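Gripper, second version

Sat 13 August

The first pair of fingers cracked in March, so I have spent my evenings since then on a new pair. The frames are black again, with the same triangular cutouts, and the linkage is a bit thicker near the base. I print them at the shared workshop in Perville, where Jörg Petersen lets me book the machine for 20 hours at a stretch.

The pads took longest. My first ones were smooth and slid off anything knitted. Rüdiger Engelhardt suggested a crosshatched surface and sent me his drawing, which I changed a little and cast in blue. I went through six moulds before I got two pads that matched.

Clothes are what I want it to manage, so I have been practising on jumpers at home.

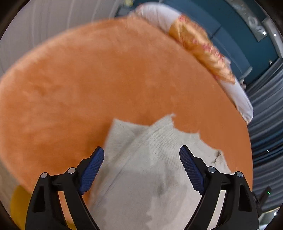
New fingers open over the grey jumper, on the orange rug.

A ribbed knit is easier than a plain one as there is something to get hold of. I aim for a fold and close slowly. If I come in too flat, the pads pick up rug as well, and the pile is deep enough to make that a nuisance.

The screws still need attention. They work loose after almost every session, and I have ordered lock washers from Kostent. Once those are in I'll start on the motor mount. The bracket is drawn but it sits 4 mm too far forward, so that has to be sorted first.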